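Tekstead Curiosidades
Início > Luz e cores > Objetos transparentes

Por que é difícil enxergar um objeto transparente?

Para ler a partir dos 7 anos
Publicado em 2026-07-11

Você já procurou um copo de vidro dentro de uma pia cheia de água? Ou a tampa de plástico de um pote, que estava o tempo todo em cima da mesa? Objetos transparentes somem com facilidade. Eles continuam no lugar, e os olhos passam por cima deles sem parar. Para entender o motivo, precisamos começar pela luz.

Como enxergamos as coisas

Os olhos precisam de luz para funcionar. Num quarto totalmente escuro não vemos nada, mesmo com os olhos bem abertos. Quando acendemos a lâmpada, a luz sai dela e se espalha pelo quarto. Ela bate na cama, na parede, nos livros e no chão. Uma parte dessa luz volta, e um pouquinho dela entra nos nossos olhos. É assim que vemos a cama, a parede, os livros e o chão.

Quando a luz bate em alguma coisa e volta, dizemos que ela foi refletida. Quando a luz entra na coisa e fica lá, dizemos que ela foi absorvida. Uma camiseta preta absorve quase toda a luz. Uma camiseta branca reflete quase toda a luz. Uma camiseta vermelha reflete principalmente a parte vermelha da luz e absorve boa parte do resto.

Existe uma terceira possibilidade: a luz pode atravessar. É o que acontece com o vidro da janela. A luz do lado de fora entra por um lado do vidro, sai pelo outro e chega até você. Por isso você vê a árvore da rua, e quase não repara no vidro.

Transparente, translúcido e opaco

Usamos palavras diferentes para dizer quanto um material deixa a luz passar.

Transparente: a luz atravessa e vemos bem o que está do outro lado. Exemplos: o vidro da janela, a água limpa, o plástico de uma garrafa de água.

Translúcido: a luz atravessa, mas sai toda espalhada. Vemos claridade e manchas, sem detalhes. Exemplos: o papel vegetal, o vidro de alguns banheiros, uma cortina fina.

Opaco: a luz não atravessa. Exemplos: a madeira, uma panela, um livro fechado.

O mesmo material pode mudar de grupo. Uma folha de plástico bem fina costuma ser transparente. Numa pilha de 1.000 folhas iguais, a luz teria de passar por uma de cada vez, e cada uma manda um pouco dela de volta. No fim da pilha sobraria muito pouca luz. O gelo também muda: um cubo sem bolhas é transparente, e um cubo cheio de bolhas de ar fica esbranquiçado. As bolhas espalham a luz.

O que entrega um objeto transparente

Se a luz atravessasse um copo sem sofrer nenhuma mudança, o copo seria invisível. Só que alguma coisa sempre muda, e há 2 pistas que ajudam bastante.

A primeira pista é o brilho. Quando a luz chega ao vidro ou ao plástico, a maior parte atravessa e uma parte pequena é refletida. Essa parte pequena forma pontos e riscos brilhantes. Procure no copo o reflexo da janela ou da lâmpada.

A segunda pista é a borda. Quando a luz passa do ar para o vidro, ela pode mudar de direção. Esse desvio se chama refração. No meio de uma placa lisa o desvio quase não aparece. Nas bordas, nos cantos e nas partes curvas ele é maior, e o que está atrás parece torto, mais claro ou mais escuro. Por isso o contorno do copo parece desenhado com um lápis bem fino.

As sombras também podem ajudar. Um objeto transparente faz uma sombra fraca, às vezes com uma faixa clara no meio.

O fundo faz muita diferença

Através de um objeto transparente, vemos a cor do que está atrás dele. Coloque um pote transparente diante de uma toalha xadrez e os quadrados ficam tortos nas bordas do pote. Dá para ver logo onde ele está. Coloque o mesmo pote em cima de um pano liso e branco. Não há quadrados nem linhas para entortar. O branco atravessa o pote e continua branco, e os brilhos, que também são claros, se misturam com o fundo.

A diferença entre o claro e o escuro se chama contraste. Uma letra preta num papel branco tem muito contraste e é fácil de ler. Uma letra amarelo-clara no mesmo papel tem pouco contraste, e é preciso chegar perto. Um objeto transparente num fundo branco é parecido com a letra amarela.

O nosso cérebro também participa. Ele presta mais atenção no que se destaca: coisas escuras, coloridas, grandes ou em movimento. Se há objetos pretos numa mesa branca, eles são vistos primeiro. O que é pequeno e transparente fica para depois.

Tente achar o cesto na fotografia. Ele é pequeno, retangular e fica no fundo da mesa, para a direita.
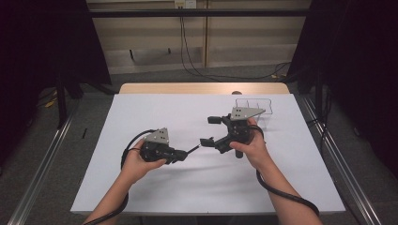 Um cesto transparente numa mesa branca. Procure as barrinhas verticais, atrás da placa cinza da direita.

Achou? As partes pretas e os cabos grossos aparecem de imediato sobre o branco. Já o cesto quase desaparece. As barrinhas finas dos lados são a melhor pista, e uma parte dele ainda fica escondida pela placa cinza, que é opaca.

Faça em casa: o teste dos fundos

Você vai precisar de:
um pote ou copo de plástico transparente, vazio e limpo
uma folha de papel branco
uma folha de papel preto ou azul-escuro
uma página de jornal ou revista

Coloque a folha branca na mesa e o pote em cima dela. Dê alguns passos para trás e olhe. Consegue ver o contorno inteiro do pote?

Troque a folha branca pela escura e olhe do mesmo lugar. Procure os brilhos. Em geral eles aparecem muito mais no fundo escuro.

Agora use a página de jornal. Veja as letras através da lateral do pote. Em que parte elas ficam mais tortas?

Desenhe o que viu em cada fundo. Se quiser continuar, apague a luz do teto e peça a um adulto que ilumine o pote de lado com uma lanterna. Compare a sombra do pote com a sombra da sua mão.

Animais transparentes

Alguns animais aproveitam a transparência para se esconder. Muitas águas-vivas têm o corpo quase todo transparente. No mar aberto não há pedras nem plantas para servir de esconderijo, e quem caça tem dificuldade de perceber um corpo que deixa a luz passar. Existem também camarões transparentes e uma borboleta com partes das asas sem cor, por onde se vê a folha ou a flor que está atrás.

Esses animais não são totalmente invisíveis. Os olhos, por exemplo, precisam absorver luz para enxergar, e costumam aparecer como pontinhos escuros.

Cuidado com as portas de vidro

Uma porta de vidro muito limpa pode passar despercebida. Por isso muitas portas têm faixas ou adesivos coloridos na altura dos olhos. Ande devagar perto delas. Se um copo de vidro quebrar, não pegue os cacos: eles são difíceis de ver no chão. Chame um adulto.

Palavras deste texto

Absorver: ficar com a luz.
Contraste: diferença entre partes claras e escuras, ou entre cores.
Opaco: que não deixa a luz passar.
Refletir: mandar a luz de volta.
Refração: mudança de direção da luz quando passa de um material para outro.
Translúcido: que deixa a luz passar espalhada.
Transparente: que deixa a luz passar e permite ver o outro lado.

Leia também
De que cor é a sombra?
Por que o céu muda de cor no fim da tarde?
Como funciona um espelho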